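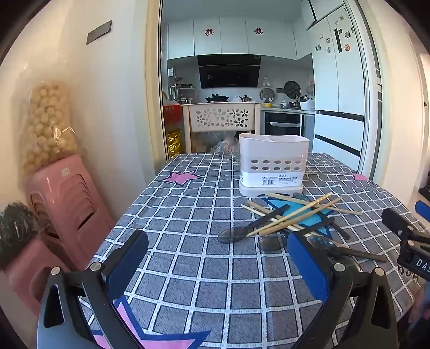 A cutlery drainer, chopsticks and black-handled spoons on a patterned tablecloth.

Where the Chopsticks Go

The cutlery drainer is one of the cheapest things in most kitchens and one of the most used. It sits next to the sink, holds whatever has just been washed, and gets very little attention until something at the bottom of it starts to smell.

Chopsticks make the problem worse. A fork is metal and dries quickly wherever you put it. Bamboo takes up water at the tips and holds on to it. Stand a pair in a mug with a centimetre of water in the bottom and within a week or so the ends go grey. Black specks follow, and by then the chopsticks are finished.

What a drainer has to do

A drainer has two jobs. It must let water out, and it must let air in. The plain plastic kind does both with holes in the sides and a tray underneath. Two rows of round holes in the upper part are plenty for a household that washes up after each meal. The tray catches the drips, so the drainer can stand on a wooden worktop or a table without leaving a ring.

Look for a body that lifts away from its base. Some models are moulded in one piece and can only be emptied by tipping the whole thing over the sink, cutlery and all. Others have a separate tray with such a low lip that it spills on the way to the sink. A lip as deep as the top joint of your finger is enough.

Weight matters too. Long chopsticks and long-handled spoons stand well above the rim, and a light plastic drainer with everything leaning to one side will go over. Put the spoons at opposite corners, bowls up, and fill in the middle with chopsticks. If it still rocks, the base is too narrow for what you own.

Metal drainers are steadier, but the cheaper ones rust at the welds. Ceramic looks good and chips. We have used all three at the Hayes flat where most of this magazine's kitchen pages are put together, and plastic is what we went back to.

Before you fill it

A new drainer should be washed before anything goes in it. Use warm water and ordinary washing-up liquid. Peel the label off first if it will come. Labels on the front of plastic kitchenware are often stuck down hard, and the glue left behind picks up grease. A little cooking oil rubbed on with a cloth will loosen it. Leave it for 40 minutes, then wash again.

New bamboo chopsticks need the same treatment. Rinse them, wipe them along their length with a soft cloth and lay them out flat on a table to dry. Spread them out so the air gets round them. Untreated bamboo feels a little rough after its first wash, and this settles down with use. Avoid soaking them, and keep them out of the dishwasher, which dries out the surface and opens up the grain.

Tips up or tips down?

Readers in Kiltumance and Zustham have both written in on this, and they disagree. Tips down means you pick them up by the end you hold, which is cleaner. Tips up means the part that goes in your mouth dries first and stays clear of the tray.

Our own practice is tips up while they are wet, and tips down, or flat in a drawer, once they are dry. It takes a moment each evening. In a house with small children, where the drainer stands on the table within reach, tips down all the time is safer, and you should empty the tray more often to make up for it.

Spoons go handle down in either case. A spoon standing on its bowl holds water against the plastic and dries with a mark. Dark plastic spoons show lime scale more than steel ones do, so wipe them by hand if your water is hard.

Cleaning the drainer itself

Once a week, take everything out and lay it on a cloth. Scrub the inside of the body with a bottle brush and push a cotton bud through any hole that looks cloudy. The inside corners are where the slime collects. Tray and body can then soak in hot water with a spoonful of bicarbonate of soda while you do something else.

Check the chopsticks while they are out. Throw away any that are split, furry at the tip or darker at one end than the other. With daily use bamboo ones last us 7 months or so, and they are cheap enough to replace a bundle at a time.

A note on tables

Plenty of families keep the cutlery on the dining table all day, and a wipe-clean cloth helps. The Rerniten market has patterned ones by the metre, and offcuts turn up in the bin by the till. Lift the drainer when you wipe, and dry underneath before you put it back.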